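FOR IMMEDIATE RELEASE

Gokard Opens Its First Real Store, and You're Invited

BAKOVIA, October 23, 2021 – Well, we have a front door now! After years of selling our soap out of a garage, a church hall and the back of a very patient station wagon, I get to tell you that Gokard is opening a shop of its own at 329 Plosudetti Street, right across from the old bus depot. We open the first week of November, and I have been told by my family to stop talking about it at dinner, so I'm going to talk about it to you instead.

If you've bought from us at the Saturday-morning kind of market where you can't feel your toes, you already know what we do. We make bar soap, shampoo bars and a plain white laundry bar, all from vegetable oils, all cut and wrapped in Bakovia. I started with one pot and a recipe that belonged to my grandmother (she would have hated the lavender one, by the way, she thought soap should smell like soap). Last year we sold almost 4,000 bars, and there simply wasn't anywhere left in the garage to put them while they cured. Soap needs weeks on a rack with air moving around it, and our racks had spread into the hallway and then up the stairs. My kids were stepping over oatmeal bars to get to bed.

So we went looking for a building. The one we found used to be Vukadinović, the shoe repair place, and lots of folks in town still call it that. I do too. We kept the long counter and the brass coat hooks, and we kept the bell over the door after three different people stopped me on the sidewalk to ask if we would. The floor had to be redone and the front window is new, but if you ever dropped off a pair of boots there you'll feel right at home. There's even still a faint smell of polish near the back stairs. We've decided we like it.

The front half is the shop. You'll find everything on open shelves, and you can pick up and sniff whatever you want. The back half is where we make the soap, with a big window between the two so you can watch us pour. Pouring happens in the mornings, generally before eleven, and cutting is whenever the batch says it's ready. Come by and wave!
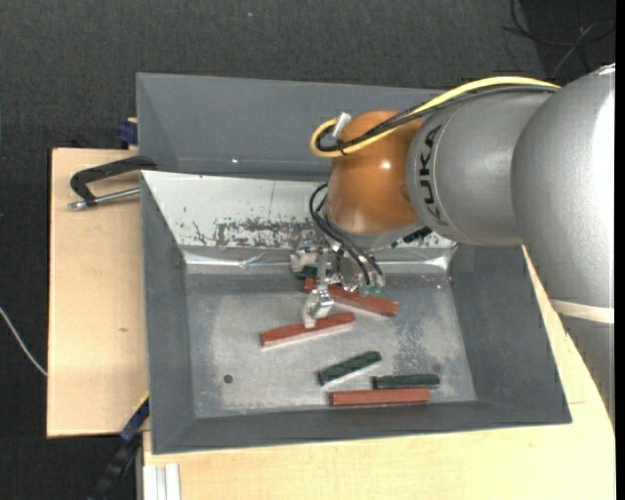

Reddish-brown and dark green blocks in a gray bin.

Now, about what's going to be on those shelves. The regulars are all coming along: oatmeal, pine tar, the unscented one for people with touchy skin, and yes, lavender. We're adding 4 new bars for the opening, and I'm awfully proud of them. There's a coffee bar made with grounds from the bakery on the corner (great for garlic hands), a rosemary shampoo bar, a tomato leaf soap that I worked on all summer, and a cedar one I made for my brother, who then told everybody he knew. The tomato leaf is my favorite. It smells like standing in the garden in August, and I went through eleven bad versions of it before I got one I'd put my name on. Some of those were truly awful, and one of them is still in our downstairs bathroom.

We're also trying out a bring-your-own-wrapper shelf. You pick a naked bar, wrap it in whatever you brought, and pay a little less for it. Paper bags, old handkerchiefs, a clean bread bag, I don't mind. If you forget to bring something there will be a basket of brown paper and string on the counter, same price. End pieces and wonky cuts will be sold by weight from a bin next to the register, and those go fast, so ask early if that's what you're after.

Opening week is going to be fun and probably a bit chaotic. The first 100 customers through the door get a sample tin with a sliver of each new bar. We'll have hot cider all day and a table in the back where kids can stamp a bar with their initials and take it home. The bakery is sending over rolls. Parking on Plosudetti Street is tight at the best of times, so if you're driving, use the lot behind the depot and cut through the alley; it comes out right next to us. The front entrance has one low step, and there's a level way in on the alley side with a doorbell. Ring it and one of us will come around.

A few people have asked whether we're leaving the market, and the answer is no. We'll be there through the end of the season like always, with the green awning and the bad thermos coffee. Prices are the same at the stall and in the shop. If you have one of our old paper punch cards, hang on to it, because we'll honor every single one of them, even the ones that have been through the wash. I've seen a few that look like papier-mâché and I'll still take them.

We'll be running evening soap classes too, once we've caught our breath. The first one is a beginner's cold-process class, small group, aprons and goggles supplied, and you go home with a loaf you made yourself. It can't be used right away, you'll have to let it cure, but half the fun is checking on it. Sign-up sheets will be at the register. If you'd like to book a private class for a birthday or a work outing, stop in and we'll look at the calendar together.

And to the other shopkeepers on our street, thank you. One of you lent us a ladder that we've now had so long it feels like ours, and one of you has been signing for our packages all fall. We owe you a lot of soap.

About Gokard
Gokard is a family-run soap maker in Bakovia. We make bar soap, shampoo bars and laundry bars in small batches and sell them at the town market and, starting this November, at our shop on Plosudetti Street in the old Vukadinović building. We also supply guest soaps to a few small inns nearby and take custom orders for weddings, with six weeks' notice, please.

Press and visitors
Reporters and local bloggers are welcome to come see the shop before we open. Mornings are best if you want to watch a pour. Wear shoes you don't care about and tie your hair back if it's long. Knock on the alley door, loudly, as the mixer makes a racket.

###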